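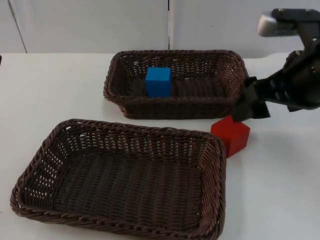 Red cube, blue cube, two baskets and the black arm, at the Firnton table.

So I promised a post on how I look after the arm, and it has taken me since June to write it. Sorry! Every time I sat down to do it, something on the cell needed tightening and I ended up with a hex key in my hand instead of a keyboard.

If you're new, the arm lives on a white table in our workshop at Firnton, and its job is to pick up painted cubes and put them in wicker baskets. I run it, I clean it, and when it breaks I'm the one who gets to fix it. The software side is a thing called Grostero, which I like a lot more than I did a year ago (the old version lost its calibration if you looked at it funny).

Let's start with the fingers, as that's what people ask about most. Mine are the flat, rectangular kind, and they need wiping more often than you'd think. Cube paint rubs off on them. You can't see it at first, then one morning a cube slides out halfway to the basket and you spend an hour blaming the motor. I use a lint-free cloth and a little isopropyl, let them dry, then close them very slowly on a strip of paper and tug. If the paper pulls out easier on one side, the fingers aren't meeting square and I loosen them, line them up and do it again. Third try is usually the good one.

Next, the bolts. I put a dab of paint pen across each bolt head and the part it's screwed into, so if the line stops matching up, I know the bolt has moved. Last month I found two that had backed off at the bracket, and that explained a knock I'd been hearing for weeks and had put down to the table. I had even shimmed the table legs. They're still shimmed – I haven't had the heart to undo it.

Then homing. After any work on the arm I home it and write down the shoulder encoder reading. Mine should say 2432. Last time it came up 1769, which gave me a nasty moment until I remembered I'd swapped the joint and never loaded the new offset. Loaded it, homed again, 2432. Lovely. Please write your number down somewhere that isn't a sticky note.

The part I got wrong for the longest time was the height above the table. The arm needs to come down low enough to get hold of a cube and still swing clear of a basket rim on the way back up, and those braided rims are thick. I'd set my travel height using a flat plastic tray, then changed over to wicker and dragged a basket clean off the table on the first run. I now teach the height with the real baskets in place, plus a bit extra. It's slower per cube and I don't care.

I also keep a cube parked close up against a basket for testing. Out in the open, anything can pick up a cube. Right next to the rim, turned at an angle, you find out whether your setup is any good. I do 27 picks like that before I call a repair finished, and if one goes bad I start the count over. Yes, it's boring. I listen to the radio.

Still on my list: the cable through the elbow is getting stiff, and the replacement from Arai is sitting in its box on the shelf. I'm putting it off because the last cable took me a whole evening and I pinched it closing the cover. I'll take pictures as I go this time, and the friends over at Ultside who have the same arm can tell me what I did wrong.

Posted 2026-03-14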